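Shared Workrooms Find a Place in Nultercombe

Since 2000, the town of Nultercombe has leased unused commercial space to residents who need a room in which to work. The program began at the former Pringle warehouse with 46 tenants. It now serves 296, among them bookbinders, tailors, instrument repairers and small publishers.

Rents are set each January according to floor area. Tenants share loading docks, kitchens and meeting rooms, and may sublet for up to one season with written consent.

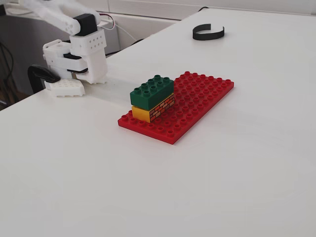
Demand continues to exceed supply. The Plidusier building, the largest site in the program, has 665 applicants on its waiting list, and many have asked for ground-floor units with street access. The town is reviewing whether the upper level of the Fisik arcade can be converted without reducing retail space below it.

Noise remains the most frequent source of complaint. Under the current lease, heavy work must end by 8 p.m., although residents of the adjoining streets have requested an earlier hour. A revised lease will be presented to tenants in the fall.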